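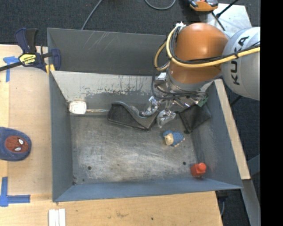 Grasp data from clutter: how many attempts before it's worth training?

boxgum
Posted 24 October 2019
We're collecting pick attempts out of a metal bin with a KUKA arm and a two-finger gripper. Toys, a pouch, a few odds and ends. So far 2000 attempts, 163 of them thrown out for bad labels. Plan is to train on that and see. Is it too early?

ultach_rig
Depends how many objects you rotate through. We had 15 in the pool at Ultach and the network learned those 15 and not much else.

boxgum
14 in the pool, five in the bin at a time. Swapped every morning.

Tinsnip
Swap more often than that. I'd also shuffle the bin between attempts. Things end up along the walls and stay there, and then all your grasps come from the same strip of floor.

ultach_rig
Disagree on shuffling every time. Wall cases are the hard ones and you want plenty of them. We shuffled after every third failure and left it at that.

Tinsnip
Plenty, sure, but not most of the set. Our Fukuda runs in May were nearly all wall grasps and the model was hopeless in the centre of the bin.

halfpallet
What are you calling a success? If it's just finger width after closing, thin handles will read as empty. That could be where your bad labels come from.

boxgum
Finger width, yes. I'll check the thrown-out ones for handles tonight.

halfpallet
Add a before and after picture of the bin and compare them. Slower, but you can relabel the old runs if you kept the images.

boxgum
Kept them all. Also, is anyone clamping their bin? Ours has a bar clamp on one corner and tape on the table for the position.

Tinsnip
Two clamps – opposite corners. Ours rotated a bit on one.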